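Walking to work, the long way round
3/16/18

I have been meaning to write this one since before Christmas, and then the boiler went, and then my sister came to stay, and you know how it is. Anyway, the kettle has boiled, the cat is on the wrong chair, and I want to tell you about giving up the bus.

Those of you who have been reading for a while will remember that I used to catch the number 12 from the bottom of our road right into the middle of Brodmont. I caught it for years. I had a favourite seat (upstairs, left-hand side, second from the front) and I read a frightening number of library books in it. Then last July they changed the route so that it went all round the houses by Astdale before it turned back towards town, and what had been a pleasant sit down with a thriller became the better part of an hour looking at the back of a retail park. I grumbled for a fortnight and then one morning, more out of temper than anything, I walked.

It took me ages! I had the wrong bag and the wrong coat and I stopped twice to look at the map on my phone, even though I have lived in this town most of my life. But I got in, had a cup of tea at my desk, and noticed I was in a much better mood than usual. Niamh Brophy, who sits opposite me and has known me through some very dark Mondays of the soul, asked if I'd had good news.

So I did it again the next day, and after that I suppose I just carried on.

The direct way is up the main road and I don't recommend it to anyone. Lorries, that horrible junction by the tyre place, and a pavement that keeps swapping sides. My way starts down the lane behind the allotments, where you can smell other people's onions for most of the summer, and then over the footbridge and along the old railway line as far as Arnwood. It isn't much of a wood, to be fair to the people who come looking for one. There's a good stand of beech at the far end, though, and in the autumn the light comes through it in a way that has made me late more than once. After that you come out by the school, cut through the churchyard, and you are practically at the library steps.

I've got to know people, which I hadn't expected at all. On the bus I never spoke to a soul. Finbarr Noonan is out with his two greyhounds whatever the weather, and for weeks we only nodded, and then one morning there was a heron standing on the footbridge rail as bold as you like and we had to stand there together and wait for it to go. You can't go back to nodding after a heron. Now I get the full news of the greyhounds, their diets and their feuds, and I must say I look forward to it. Hicham Hajji opens his bakery hatch just as I come out of the churchyard - the cheese twists are wonderful, and they have cancelled out any good the walking might have done my waistline.

Winter was the test, of course. I told myself I would go back to the bus when the clocks changed, and then I told myself I'd go back when it got really cold, and then it snowed at the beginning of this month and I walked through that as well, feeling like a polar explorer and looking, according to my husband, like a laundry pile. The railway line was completely silent. There were rabbit prints all down the middle of it and I tried not to tread on them. I did take the bus home on two of the worst evenings and I'm not ashamed of it. The upstairs windows were steamed up and somebody was eating chips, and it was lovely.
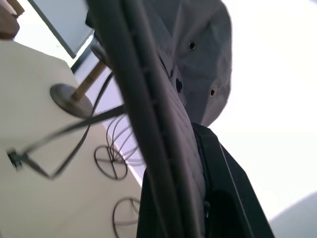
Clothes are the thing I get asked about most, and I'm afraid I have no expert advice to give, only the results of getting it wrong. I began in my big winter coat and arrived every day the colour of a beetroot. Thin layers are much better, things you can scrunch up and push into a bag when the sun comes out, and I've become very fond of fabric with little holes in it, like the three small round ones in that bit of light grey, to let some air through. Wool socks, always, even in spring. And a dry pair in your desk drawer, which was Jabari Masanja's tip when I turned up one morning squelching, and it has saved me from misery more times than I can tell you.

I did try to keep a proper record of it all. I bought a nice notebook and wrote in it faithfully for 31 days, the weather and the birds and who I'd met, and then I left it on the roof of the car and that was the end of the notebook. I remember the good bits anyway. There was the morning of the heron, and the first snowdrops by the churchyard wall, and a very small boy outside the school who told me in great detail about a tooth.

They are talking about changing the route back again, by the way. Ruairí Ó Riain told me he had heard it from one of the drivers, so it may even be true. I thought I'd be delighted and I found I was a bit put out. I might do mornings on foot and go home on the top deck with a book, at least until the evenings draw out. There are three new thrillers waiting for me at the library and I can't read those and walk over a footbridge at the same time.

Next time I'll do the marmalade post, I promise. I know I've been saying that since January.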